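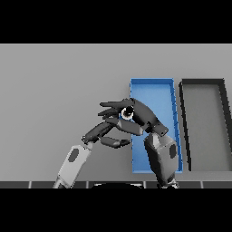
Image: Raltar simulation group, open day handout

Open day at Raltar, 2021-07-11

I went to the Raltar open day to find out one thing, whether any of these machines could do a job I now pay a person to do. I run the packing side of a small mail-order parts business. We send out washers, knobs, caster wheels and drawer pulls, and most of the day goes to moving small things from one container to another.

The tour started at 95 Torres Road, in the old part of the building, with coffee in the hallway and a sign-in sheet. There were 55 names on it when I got to it. Soon-im Jang took our group through. She works on the simulation side and answered questions as they came.

The first stop was a screen, which disappointed the man next to me, who had brought his son to see robots. I found it the most useful part of the morning. The simulated bench has two arms with dark, many-fingered hands, a blue tray and a dark tray beside it, and a small round piece, white with a black center. With the piece up between the two hands, it looks like the sort of thing my packers do all day without thinking about it.

Jang said the handover is where most of the trouble comes. One hand has to let go at the time the other one closes, and a small round part gives the fingers very little to hold. Her group had logged 3384 tries at handing over a part in the simulator since the start of July. She would not give me a success rate for a real bench. She said the simulator is kinder than the floor – even light, clean surface, nothing sticky, no dust.

I asked about mixed parts. My bins are never tidy, and half the time a knob comes up with a screw stuck to it. She said they were working with one part at a time for now.

The second stop was the shop floor, where a Kistico line was closing cartons. It does one thing and does it well. It was set up for a single carton size, and changing sizes meant stopping the line and calling Tekle Lencho, who showed us the adjustment. He had it running again before our group moved on.

After that there was a talk on housework in the Brarnard room. The speaker covered laundry, dishes and picking up toys. Laundry was put furthest off, because cloth never lies the same way twice. A woman behind me asked when she could buy something to empty the dishwasher. The speaker would not name a year.

For my own shop the answer is no for this year. We have 174 kinds of small parts, and I could see a machine handling the ten or so that are all one shape and come in clean trays. The rest would still need people. I left Jang a bag of our caster wheels and drawer pulls to try, and she wrote my number on it.

Parking is behind the building, and the entrance is on the left side.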